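Last updated: May

Operators wanted for a gripper comparison study, Fenwood site

Barnier is looking for people to take part in a paid study comparing robot grippers and hand controllers. The work is done in simulation first and on real arms afterward. We need 21 participants for the simulation part. From that group, we will ask some to stay on for the bench part.

You do not need a background in robotics. You do need steady hands, normal or corrected vision, and enough patience to do the same task many times while we change one thing at a time. People who have assembled pumps, engines, appliances or bicycles tend to pick it up fast, and so do people who play a lot of video games. We would like some of each, and also some who have done neither.

What we are comparing

The study covers 3 parallel grippers with different finger shapes and pads. Each one is driven with two kinds of controller: a handheld unit that follows your wrist, and a desktop unit with a small jointed arm that you move with your fingers. We also change where the camera sits. In some blocks you will work from a view fixed to the wrist of the arm, close to the fingers. In others you will work from a view set back from the table.

The parts you will handle are mostly round and awkward: impellers, fan wheels, gears and a few thin-walled housings. We picked them because they are easy to grip badly. Blades are thin, rims have teeth, and a part that looks well held can turn in the fingers when it is lifted. You will be asked to line up on the part, close the fingers, lift it, and put it down on a marked spot. After each block there is a short form on how hard it felt and where you lost track of the part.
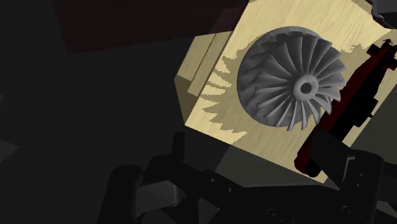
Simulation view: gripper fingers, impeller and wooden block.

The simulated sessions use the same table layout as the bench, and the task order is the same. Shadows in the simulator are coarse, and we are interested in whether that changes how well you judge distance. Some blocks will have shadows turned off. You will be told when a block starts and ends but not which settings are in use.

Time and pay

Each simulation session lasts two hours, including a break in the middle. We ask for four sessions over two weeks. Times are flexible between 9 a.m. and 7 p.m., Monday through Thursday. There are no sessions on Friday, when the simulator machines are used for other work.

Pay is $24 an hour, paid after each session by check or direct deposit. If you come to all four sessions there is a completion payment of $60. If you have to stop early for any reason, you keep what you have been paid up to that point. Parking at Fenwood is free. We can't cover travel costs.

The bench part is longer. It takes six sessions of three hours each and pays $29 an hour. We expect to invite 13 people. The choice is not based only on speed. We want a spread of results, so a slow or uneven score in simulation does not rule you out.

Who can apply

You must be 18 or older and allowed to work in the United States. Left-handed people are very welcome. The desktop controller can be mounted on either side, and so far we have too few left-handed results to say much about it.

Please do not apply if you get motion sick from screens. You will not wear a headset, but the wrist view moves whenever the arm moves, and a few people in our pilot had to stop. Please also hold off if you have a current injury to the hand, wrist or shoulder. We will run another round later and can keep your name for it.

Employees of Villodon can't take part. Villodon supplied one of the three grippers.

What we record

We save the commands you send to the arm, the camera views, the time taken for each attempt, and your forms. We do not record your face or voice. Your data is stored under a number. The pilot produced nearly 2,000 attempts, and the full study will produce many more, so please don't worry about any single drop or missed grasp.

Results will be shared with the suppliers in summary form only. Participants who want a copy of the summary can tick the box on the last form.

Also open: one session assistant

We are hiring one part-time assistant for the length of the study, 24 hours a week. The assistant checks people in, loads the right block, resets the bench between attempts, swaps fingers and pads, and writes down anything odd. You should be comfortable with a hex key and a torque driver, able to follow a written procedure exactly, and able to sit through a session without coaching the participant. Some basic Python helps but we can teach what is needed. Pay is $27 an hour. The assistant can't also be a participant.

How to apply

Send a short note to Ciarán Breathnach, study lead, using the contact form on the Barnier jobs page. Put "gripper study" or "session assistant" in the subject line. For the study, tell us your age, which hand you use, what kind of hand work or gaming you do if any, and which times suit you. For the assistant job, attach a resume of no more than two pages.

We answer everyone within a week. Sessions are held in the Mulligan Building at Fenwood, second floor, and there is an elevator next to the main entrance.

Comments (4)

dkessel
Do all four sessions have to be at the same time of day? I work rotating shifts.

C. Breathnach
No, any mix is fine as long as there is at least one night's sleep between sessions.

Tamsin R.
I did the pilot. The desktop controller took me most of the first session to get used to and then I liked it better than the handheld. Bring a sweater, the room is cold.

oldlathe
Retired machinist, 71. Is there an upper age limit? Form doesn't say.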